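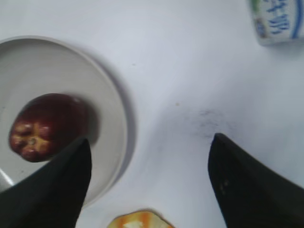
Dark red apple on a white plate.

Products > Fruit Storage > Cabinets > Plotura 300

Plotura 300 Fruit Storage Cabinet

The Plotura 300 is a cooled cabinet for keeping apples, pears and quinces at home or on a small farm. It holds 300 liters behind a single solid door. Temperature can be set from 30 to 56 °F in steps of one degree, and humidity is held by a water tray and a slow fan. The cabinet is not a freezer and should not be used to store meat or dairy.

Construction

The outer shell is painted steel. The liner is white food-grade plastic with molded runners for the slatted trays. Trays slide out fully and can be fitted at any runner height, so large cooking apples and small russets can share the cabinet. The door seal is a push-in type and can be changed without tools. Height with the feet screwed in is 1044 mm, which fits under most shed workbenches. Leave a hand's width of free space behind the rear grille.

Control

The Elell control panel sits behind the door, above the top tray. It shows the air temperature near the fan and, on a second press, the humidity. Fruit temperature lags air temperature by several hours after loading. Do not lower the setting to speed this up, as fruit near the fan may freeze.

The alarm sounds if the door is left open or if the air stays warmer than the setting overnight. It can be muted but not turned off.

Loading

Store sound fruit only. Sort out anything with a bruise, a split or a missing stem and use it first. Set apples in a single layer with the stems up. Wrapping is optional; plain newsprint is suitable, waxed paper is not. Keep pears on the lowest trays and quinces in a separate cabinet if possible, as the scent carries.
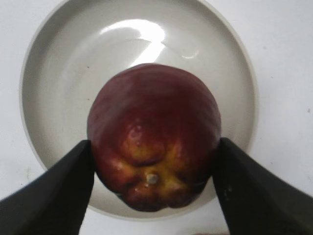
Dark red skin with yellow and orange-red toward the base.

Color is a poor guide to how long an apple will keep. Late-picked fruit of a keeping variety does best, whatever the skin looks like. Check the trays weekly and remove any fruit that has gone soft.

Specifications

Capacity: 300 liters
Height: 1044 mm
Weight, empty: 56 kg
Temperature range: 30 to 56 °F
Defrost: automatic
Door: right hinged, reversible
Control: Elell, panel mounted

Supplied with slatted trays, water tray, spare fan filter and printed manual. The Yaman wheel kit is sold separately and adds to the height given above.

Comments

orchardgate
Had mine since October. Fan is quieter than the old model. The water tray needs filling more often than the manual says if your shed is dry.

pomelane
Does the door swap need the wheel kit taken off first?

Mudwood support
Yes. Remove the wheels and lay the cabinet on its back, then let it stand upright overnight before you plug it in.

ridgerow
Would like a lock. Otherwise fine.

Contact Mudwood | Parts and manuals | © Mudwood Storage Equipment | Back to top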